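The arm stopped again on Tuesday, and this time I found out why.

For anyone who hasn't been following, I have been running the Fovesa job at Reltley since July. The arm has to open a small lidded bin by pressing the button on top, drop a part in and close it again. Fakir, the control software, logs every attempt. By the start of this week it had logged 1,798, and 19 of those had ended in a protective stop.

I had put the stops down to the lid. The button is tiny and if the fingertips land a few millimetres off, they push on the flat lid and the force climbs until the arm cuts out. That did account for eight of them. The other 11 made no sense, as the log showed the stop coming while the gripper was still on its way down and touching nothing. 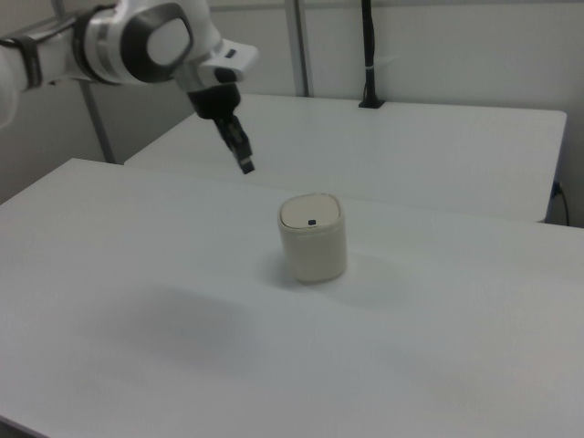

I went through those 11 one by one and compared the joint angles. Every one had happened with the wrist turned past the same point. I powered everything down, took the cover off the wrist and found a signal wire with its insulation rubbed through. When the joint turned far enough, the bare patch met the housing and the safety circuit dropped out.

It failed in the safe direction, so no harm done, but I don't like how long I left it. I had got used to clearing the stop and pressing resume. I should have locked it out after the second one.

Drinomov are sending a replacement harness. Until it's fitted the arm stays off, and I've put a tag on the isolator. I've also changed Fakir so a stop without contact can't be cleared from the screen. The next run starts at attempt 725, the last one before the first of the odd stops, and I'll repeat everything from there.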